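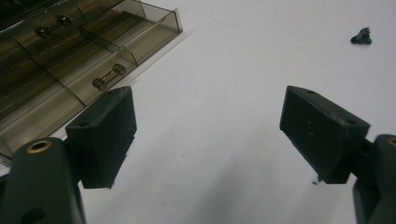

Keeping a Shared White Worktable Clean
Project report, Materials and Interiors, first year
Kulap Chuensuk
11th January

1. Background

The Ellora workroom has white tables with a matte top. They were chosen because a pale surface makes small parts easy to find. The drawback is that the same surface shows smudges and crumbs that would go unseen on a dark bench. Students sharing the room had complained since November that the tables looked dirty even right after they had been wiped.

I wanted to find out whether the problem was the cleaning method, the cloths, or the table finish itself. The project covered 2 tables over 17 working days.

2. What was there at the start

The room had one spray bottle of general cleaner, a roll of paper towels and a bag of old cotton rags. The cleaning sheet on the door said "wipe down after use" and gave no method. Most people sprayed the table and made a few passes with a paper towel. Some used only a dry towel.

Two kinds of marks came up again and again. The first was faint gray smudging, mostly where people rest their hands and forearms. The second was loose matter: dust, eraser bits, thread ends and small dark crumbs from foam and rubber parts. A matte finish holds on to smudges more than a gloss one does, and they are hard to see from straight above. Looking across the table at a low angle toward the window makes them much clearer, so all my checks were done that way.

3. Method

Table A was cleaned the usual way, with spray and paper towel. Table B was cleaned in two steps. Loose matter was first brushed off with a soft bench brush into a dustpan. The top was then wiped with a damp microfiber cloth and a drop of dish soap in 800 ml of warm water, and dried with a second cloth.

Both tables were cleaned at the end of each day. I checked them the next morning before anyone sat down, and gave each one a score from 0 to 4 for smudges and another for debris. A score of 0 meant nothing could be found. A score of 4 meant it could be seen from the door.

Alhassan, who shares the room with me, did the scoring on the days I was in the print shop. We scored the first mornings together so that our numbers would match. We disagreed on smudges more often than on debris. In the end we agreed to count a smudge only if both edges of it could be seen.

4. Results

Table B scored lower for debris on nearly every morning. Brushing first made the bigger difference. When crumbs were left on the table, the wet towel pushed them along and they dried in place near the far edge, usually in a short line.

For smudges the gap was smaller. Table A stayed at 2 most mornings. Table B dropped to 1 in the first week and then stayed there. Neither table ever reached 0. I think some of the marks on both are wear in the finish and will not come off with soap.

The longer method took more time, mainly because of the drying step. On days when I skipped drying, streaks showed up that looked the same as the old smudges, and the score went back up. Those days are marked with a star in the score sheet.

5. Problems

The tables were not used equally. Table B is closer to the door and gets more coats and bags put down on it. I asked people to alternate, but this was not followed in the last few days.

The cloths were also a problem. After several uses without washing they left lint, which counted against Table B for debris. I should have washed them from the first day. The laundry at Reltitz was closed for part of the project, so I washed them by hand in the sink.

I did not test other cleaners. A stronger product might lift the last marks, but I had no spare tabletop to try it on.

6. Recommendations

Keep a soft brush and pan at each table and brush before any liquid is used. Replace the paper towels with microfiber cloths, washed weekly without fabric softener. Change the sheet on the door so that it lists the steps in order: clear, brush, damp wipe, dry. A cutting mat or tray should go under any work with foam or rubber, as these left most of the dark specks I picked up.

The score sheets for both tables are in the project folder on the shelf by the sink.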